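Lilen Kitchen Demonstrator
Set-up and Operating Guide for Visiting Venues
Section 4: Running the Demonstration on an Open Day

Issue: May 2020

4.1 Purpose of this section

This section is for the staff of a venue that is receiving the Lilen demonstrator for an open day, a school visit or a public evening. It covers the preparation of the table, the order of the demonstration, the handling of visitors and the closing of the session. It does not cover unpacking or electrical connection, which are dealt with in Section 2, or faults in the arm, which are dealt with in Section 6.

Only persons who have completed the Mistano induction may start the arm. Other staff may greet visitors, set out the table and give the spoken introduction.

4.2 Before the doors open

1. Check that the table has been bolted down and does not rock when pressed at each corner.

2. Wipe the white surface with a dry cloth. Do not use spray polish. A shiny surface makes it harder for the overhead camera to tell the pieces apart.

3. Leave the mounting holes in the tabletop open. They must not be taped over or filled.

4. Set out the toy kitchen. The standard set contains a colander, a small blue bowl, a large plate, a mug, a toy oven, a bottle and a selection of play food. Keep clear space between the larger pieces wherever the table allows it.

5. Place the oven on the side of the table nearest the arm, with its door facing the other dishes.

6. Stand back and look at the table from the visitors' side. Remove cups, keys, leaflets and anything else that does not belong to the set.
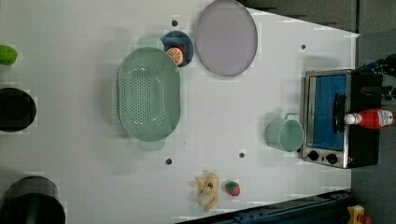

Skikwood: We would ask for one addition to step 6. At our January evening the leaflets were cleared from the table but left in a pile on the floor beside the barrier, and visitors kept leaning across to reach them. We now put them by the entrance and hand them out on the way in.

The point is accepted. Leaflets are to be kept at the entrance and must not be stored within reach of the barrier.

Note: The pieces do not have to stand in the same positions for every group. The arm is guided by what the cameras see at the start of each run, and small differences in layout are part of the demonstration. Large changes, such as moving the oven to the opposite side, require the set-up routine in Section 3 to be repeated.

4.3 Receiving the group

The greatest number of visitors permitted at the barrier at one time is 13. Larger groups are to be divided. Those who are waiting should be taken to another part of the open day and called when the table is free.

1. Bring the group to the barrier before the arm is started.

2. Point out the stop button and explain that any member of staff may press it at any time. Visitors should not be invited to try it.

3. Ask that bags be placed on the floor behind the group, away from the marked walkway.

4. Explain in one or two sentences what the arm is going to attempt. Suitable wording is given in 4.5.

Caution: The barrier must stand at least 700 mm from the edge of the table on all sides open to the public. Children must not be lifted over it or seated on it.

Caution: Long scarves, lanyards and loose sleeves must be secured before a member of staff reaches over the table, even when the arm is at rest.

4.4 Running the demonstration

The demonstration consists of short tasks in which the arm picks up one piece and carries it to another part of the table. The red bottle is recommended for the first task. It is easy for visitors to see from a distance, and its shape gives the gripper a good hold when it is lying on its side.

1. Confirm aloud that hands are clear of the table.

2. Select the task on the operator's screen and read its name to the group.

3. Press Start and remain within reach of the stop button.

4. Allow the arm to finish its approach without comment. Visitors generally prefer to watch the grip in silence and ask their questions afterwards.

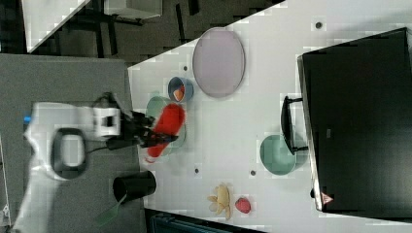
5. When the piece has been released and the arm has returned to its resting position, invite questions.

6. Offer the group a choice of the next task from the list on the screen. Two tasks are enough for most groups. A third may be given if no one is waiting.

If the arm misses the piece, it will open the gripper, draw back and make another attempt. This is normal and should be allowed to continue. If four attempts have been made without success, press Pause, wait for the amber light, and move the piece by hand to a clearer part of the table. Resume from the screen.

If a piece falls from the table, press Pause before retrieving it. Visitors must not pick it up, including where it has rolled past the barrier. A member of staff should do so and check it for damage before it is put back.

Caution: Do not hand objects directly to the gripper or take them from it. Some visitors will have seen this done with other machines and may ask for it. The Lilen demonstrator is not approved for this use.

Note: The oven is a toy. It is not connected to any supply and contains no heating parts. Parents of small children often ask, and it is helpful to mention this before the first task.

4.5 Suggested wording for the spoken introduction

Venues are free to use their own words. The following text was prepared for the open days at Tanasarn and may be read as it stands.

"Welcome. The arm in front of you is learning to do small jobs in a kitchen. It has been shown many times how to pick things up and put them down, and it now has to work out for itself where things are on the table today. It moves slowly, and it will sometimes get things wrong. Please stay behind the barrier, and keep your questions until the arm has come to rest."

Staff should avoid promising that a given task will succeed. They should also avoid comparing the arm with named products. Questions about price, purchase or employment are to be passed to the Mistano desk.

4.6 Tasks near the oven

Tasks that bring the arm over or in front of the oven call for more care than those on the open part of the table. The gripper has less room, and the view from the visitors' side may be partly blocked by the arm itself.

1. Before selecting an oven task, check that the oven door is fully closed.

2. Check that the cable at the wrist hangs freely and is not caught on the handle or a corner of the oven.

3. Move the group towards the middle of the barrier, where the view of the gripper is better.

4. Start the task and watch the cable as well as the piece being carried.

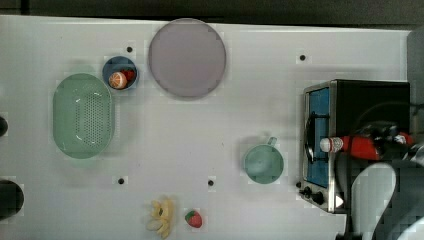

5. If the gripper or the piece presses against the oven with enough force to shift it, press Stop. Return the oven to its place before the next run and enter the event in the session log.

Pieces may be left close to the oven if the chosen task requires it. The mug should stand upright. Where a piece is found to be repeatedly knocked, move it further towards the centre of the table and tell the next operator at handover.

Note: Where the venue has a display screen, the overhead camera view may be shown to visitors during oven tasks. The screen must be placed so that people looking at it do not turn their backs on the barrier.

4.7 Changing operators

An operator should not run the demonstration for longer than 2 hours without a break. The handover is carried out with the arm at rest and no group at the barrier. The outgoing operator reports any missed grips, any pieces taken out of use and any change made to the layout. Both operators sign the log.

A piece that is cracked, sticky or has a loose part is to be placed in the tray marked Repairs and replaced from the spares box. Do not mend pieces with tape, as the gripper pads will pick up the glue.

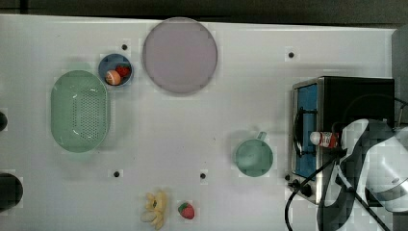
CLOSING THE SESSION

4.8 After the last group

1. Wait until the last visitors have left the barrier.

2. If the gripper is holding a piece, select Release from the screen and support the piece by hand only after the amber light is showing.

3. Send the arm to its parked position and switch off at the control box.

4. Count the pieces back into the box against the list inside the lid. Play food is easily carried off by younger visitors, and missing items should be reported the same day.

5. Wipe the gripper pads with the cloth supplied. Do not use water.

6. Complete the session log and leave it with the control box key at the venue office.

The barrier is to remain in place until the arm has been covered. For transport to the next venue, see Section 5.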